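**Plirkham Gripper Club** is a student robotics club and yearly course project based at Darstead College. Members practice small handling tasks with hand-held grippers, record the runs, and use the recordings to train a pair of robot arms. Best known for the *Bruler task set*, a list of tabletop jobs now used by the Darstead course as well.

## Overview

The club is part hobby group, part class. Students can join for fun or sign up for credit - the credit version is called Handling Lab and lasts one term. Both groups use the same room, the same grippers and the same log book. Meetings are in the evening, two hours, sometimes longer before a showing.

Work is split into three jobs. One person handles the grippers, one person runs the recorder, one person resets the table. They swap after each block. Beginners start on resetting, which most of them find dull, but it teaches the layouts fast.

## History

Started by Darcy Sawatzky, then a second-year student, as a side project to a mechanical design class. The first grippers were a class assignment that got marked and then left in a drawer. Sawatzky took 2 of them out, changed the jaws, and began recording short runs in the evenings.

The name Plirkham comes from the building where the first meetings were held. Club moved out after one term but kept the name. A proposal to rename it was voted down and has not come back.

Joined with the Handling Lab course in its second year. Before that the course had used only simulated arms, and the teaching staff wanted students to touch real parts. The club wanted a room with a lock. The arrangment has lasted.

In November 2021 the club held its first open showing, with the Carrasco team visiting. Three tasks were shown by hand and then by the arms. The arms finished two of them. The third, closing a box lid, failed on every try and was later rewritten.

## Equipment

### Grippers

The hand-held grippers are used in pairs, left and right. Each has two black jaws and a gray metal plate on top, roughly triangular, bolted down. Cables run from the grippers and are the most common cause of a spoiled run - they catch on sleeves, drag small parts, or pull loose. House rule is to check the cables before every block. Often ignored.

Jaws wear out. Spares are printed by the members and fitted at the start of term. Left and right jaws are the same part, so only one file is kept.

### Table

Tasks are done on a large white foam board laid over a wooden table. Foam is easier on the jaws than bare wood and parts do not slide as much. Boards get dented and are flipped once, then replaced.

Aluminum rails run along both sides of the table. New members tend to lean on the rails. Leaning is not allowed during a recording, as it can shift things and the run has to be thrown away.

### Parts

Mostly store-bought household goods: organizer boxes, cups, pegs, short lengths of cord, small blocks. The club avoids custom parts so that other groups can copy a task without asking for drawings.

## Task set

The Bruler set is named after a practice board that no longer exists. It began as a handwritten list taped inside the log book and was typed up in its third term. Tasks are grouped by how many hands are needed.

- **Single hand.** Pick up a block and place it in a cup. Stand a peg upright. Push a part to a mark.
- **Two hands, no handoff.** Hold a box still with one gripper, work inside it with the other.
- **Two hands, with handoff.** Pass a part from left to right, then place it.

Sorting into a compartment box is the task most students remember. Looks easy. Small parts are hard to grip with wide jaws, and the walls between compartments are thin, so a part let go too early can land on a wall and tip either way. Members are told to approach from straight above and to wait a beat before opening.

The usual box is a gray one with a hinged lid and eight compartments in two rows. For the basic version the lid is left open. The harder version starts with it shut.

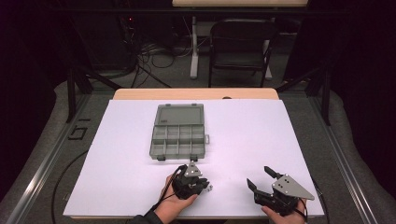 ## Recording sessions

Runs are kept short. A session is built from blocks, and between blocks the table is reset to a layout card. The cards were drawn up by Sawatzky and have been changed a lot since; old cards are kept in an envelope but not used.

Failed runs are logged to. The club went back and forth on this in its early terms. Some members wanted clean runs only, others argued that a fumble followed by a good recovery was worth having. Current practice is to keep recoveries and drop runs where a person's bare fingers touched the part.

The largest collection so far holds 1,858 runs, of which 98 were pulled in review for bare-finger contact or lost cable signal. Review is done by a member who was not at the session.

## Handling Lab course

Students on the credit version must:

1. Pass the gripper and cable check.
2. Record a full set from one group of the Bruler list.
3. Review another student's runs.
4. Write one new task, with a layout card, and have someone else run it from the card alone.

Step 4 is where most marks are lost. Cards leave out which way a part faces, or which gripper goes first. Grading is pass or redo, redo work is due in April.

There is no written exam. A short report is required but carries little weight.

## Meetings with other teams

The club meets the Carrasco team once a year. Not a competition in the formal sense - each side brings a task the other has not seen, and both get one evening to record it and a day to train on it. Scores are kept on a whiteboard and are not published. Carrasco uses wider jaws and does better with soft items, Plirkham usually does better on the boxes.

A proper contest with outside teams has been discussed. Main sticking point is equipment, as no two teams use the same gripper and swapping takes to long.

## See also

- Bruler task set
- Darstead College
- Hand-held gripper
- Carrasco team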